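Are "oil for life" tabletops worth the extra?
14 replies · 3 shares

brindle_creek
We're replacing the dining table and have got it down to two. One is from Flesitz, with their "oil for life" finish. The other is the plain one from Nusberg with a normal lacquer. The Flesitz is $700 dearer for the same size, and the bloke in the shop reckons we'd never need to sand it. Has anyone owned one long enough to say if that's true? Two kids, lots of bowls slid around, nobody uses coasters.

postholes
"Never need to sand it" is a shop talking. Oil sits in the timber and wears off where you wear it. Doesn't matter what colour the tin is. Read the care card before you pay and I'd bet it tells you to re-oil every few months.

Wako_fan76
I've had mine 3 years and it's fine. Mine's a Wako though, similar idea. Wipe it down, bit of oil in August when the heater has dried everything out, done. I don't get why people here are so down on oil.

postholes
You just described maintaining it, mate. The claim was that you don't have to.

brindle_creek
Fair point. I did ask for the care card and was told it comes in the box. The colour is a big part of it for us as well. We want a plain mid brown, matte, no glare from the back windows. Closest I've got to what's in my head:

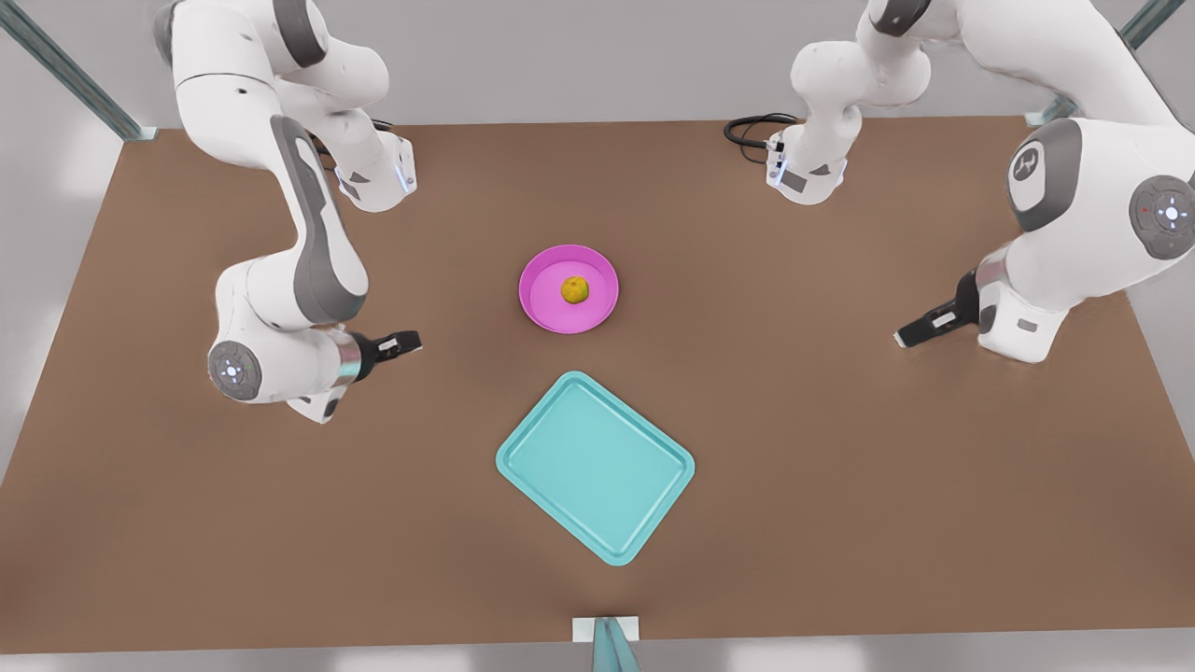
The brown we're after, matte all over.

My other half says it's too flat and will look like a school desk. I like it.

lowtide
I'm with your other half, but it's your dining room. Don't pick a colour off a screen whatever you do. I ordered a "warm grey" bench that way and it arrived lilac. Ask both shops for an offcut and leave it on the floor near the window for a week.

Wako_fan76
Matte shows greasy fingers, just saying. Any matte, oil or lacquer. With kids I'd want a bit of sheen.

gumnut_grey
Disagree. Our lacquered one has a sheen and every scratch catches the light at breakfast. The old matte one hid them far better. I do agree about the grease.

postholes
What does the warranty cover? I looked up a Poren table last year that was sold as "1000 wipes tested". A thousand wipes with what? A dry cloth? That's less than a year in a house that eats three meals a day. The fine print left out heat, water rings and "normal household use". So what's left, meteorites?

brindle_creek
Rang Flesitz at lunch. Warranty is on the frame and legs. The finish is "subject to regular care". So that's that question answered, I suppose.

lowtide
Take the Nusberg and spend over half the difference on decent chairs.

Wako_fan76
Lacquer is great until it chips and then you're stripping the whole top. With oil you can fix one patch. People always skip that bit.

postholes
That's the one good argument for oil and I'll give you that. It's still not worth $700. You can buy a bare top and a tin.

gumnut_grey
Patches never match in my experience. Mine looks like a map.

brindle_creek
Getting offcuts of both. Nusberg are posting theirs, Flesitz want a deposit for a bit of wood the size of my hand. Will report back once the kids have had a go at them with a hot mug and some beetroot.

27 people found this thread helpful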